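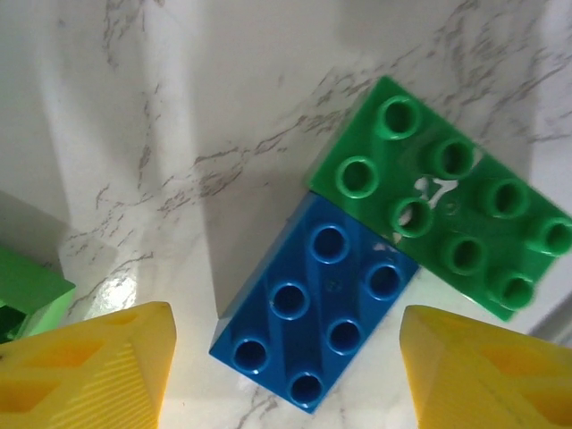 Sorting big building bricks by color or by shape, which one lasts?

Posted by Eulalia Ojeda

I have a tub of the large chunky bricks, the kind for small hands, and I'm trying to settle on a way to store them before my sister's kids come in May. I work on the table because the pale marble pattern makes it easy to see what I have. The trouble is that the pieces don't fall into neat groups. A blue one with six studs and a green one with eight are both just "long bricks" to a child, but I would put them in different places if I go by color. My storage bin is white plastic with a few compartments, and they are not all the same width. I also have some sloped roof pieces that don't stack with anything. I bought the lot secondhand for 13 dollars and some pieces have scuffs, which I don't mind. Has anyone kept a system going for more than a week?

3 replies

Benjamín Mansilla

Color, if the kids are under five. Mine could match colors long before they cared about stud counts, so they could put things away without asking me. Give the widest compartment to the color you have the most of and use a narrow one for whatever you have the least of. Roof pieces go in with their own color.

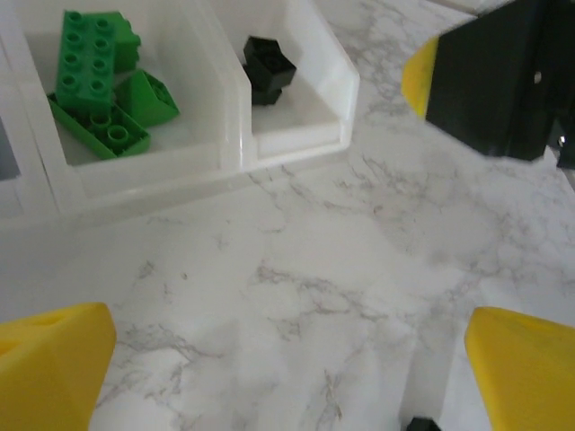 Don't press the bricks down to make them fit. If a compartment won't take the last two or three, build them into a stack first and stand it up at the back. Stacked bricks take less floor than tipped ones, and a stack comes out in one pull. Every few months I take everything out and wash the bin in warm water with dish soap, then leave it upside down on a towel overnight.

I also label the rim with a strip of masking tape and a marker dot in the right color. The tape needs replacing now and then, but it peels off clean.

Dratham

we just use a pillowcase. works fine

Peixoto

I'd go by shape, but only once you have a lot more of them. We have 61 at our place and color is still enough. For the secondhand ones, look inside the hollow studs, crumbs collect in there. An old toothbrush gets them out.
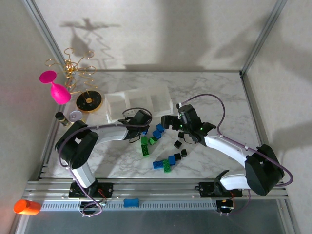 Do the small cubes need a compartment of their own?

Only if they keep sinking under the long bricks. When that happens, put them in the narrowest section, or in a little lidded tub that sits inside the bin. Ours are in an old margarine tub and the kids take it out first.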